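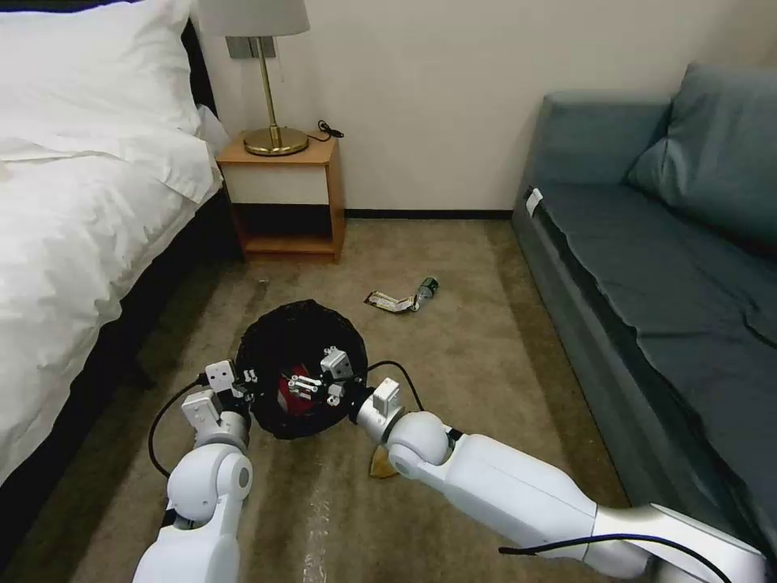
Onari room-tidy rules, data card and README

Maintained by Felista Biwott. Labelling rules drafted by Rüdiger Ruppert. Recorded in Comurbridge in March.

What's in the set

1009 episodes of a two-armed robot picking litter off a bedroom carpet and putting it in a wastebasket. Wrappers, bottles, bits of paper. The release also includes the rule sheet the operators worked from and the labels we gave each episode.

Please read the rules before you quote a success rate. "Tidied the room" can mean almost anything, and most of the numbers I've seen for this kind of task don't say what was counted.

Rules for operators

1. One arm may steady the basket by the rim. The other does the picking. Swapping partway is allowed but has to be logged.
2. Keep cable loops clear of the rim before closing a gripper. If a cable snags, stop and mark the episode.
3. Leave the furniture alone. Bedding, lamp and sofa are no-contact items, and a brush against the duvet counts as contact.
4. Clear plastic gets its own tag. It's easy to miss against brown carpet, for people as well as detectors.

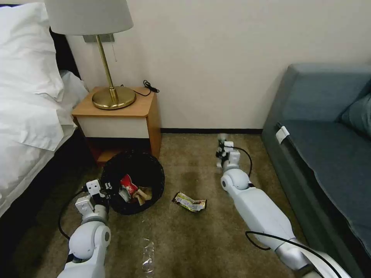

5. Don't pack the basket down to make room. If an item sits above the rim, it isn't in.

How episodes are labelled

An item counts as binned when it's below the rim and both grippers have let go. Holding a wrapper over the carpet is a grasp and nothing more.
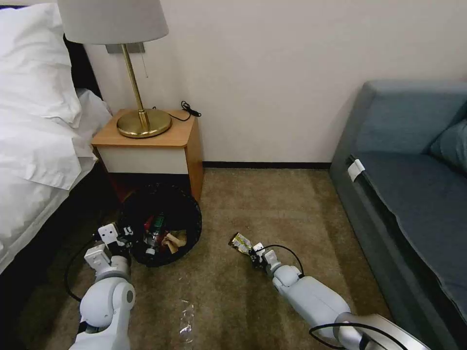
We double-labelled 200 episodes, and the two labellers disagreed on 20 of them. Nearly all of those were arguments over rule 5. Rüdiger thinks the wording is fine. I don't, and I'd treat any comparison that hangs on a point or two as noise.

What the rules don't cover

They are house rules. Following them does not make a robot safe to run near guests, and we've turned down a request to call the set "compliant" with anything. Compliant with what? A tidy carpet tells you very little about force limits or where a person might be standing.

They also say nothing about sorting. A bottle and a wrapper go into the same basket and score the same.

Known problems

- The Heitmann split has no rule 2 tags. Don't use it for snag statistics.
- Dornetti labels were made under an older draft that let "touching the rim" pass as binned. Relabel them or leave them out.
- The first 100 episodes were practice. They're included, but keep them out of your test set.

Changes to the rules go through Felista. Send the episode numbers with your request - a general feeling that a rule is too strict won't get it changed.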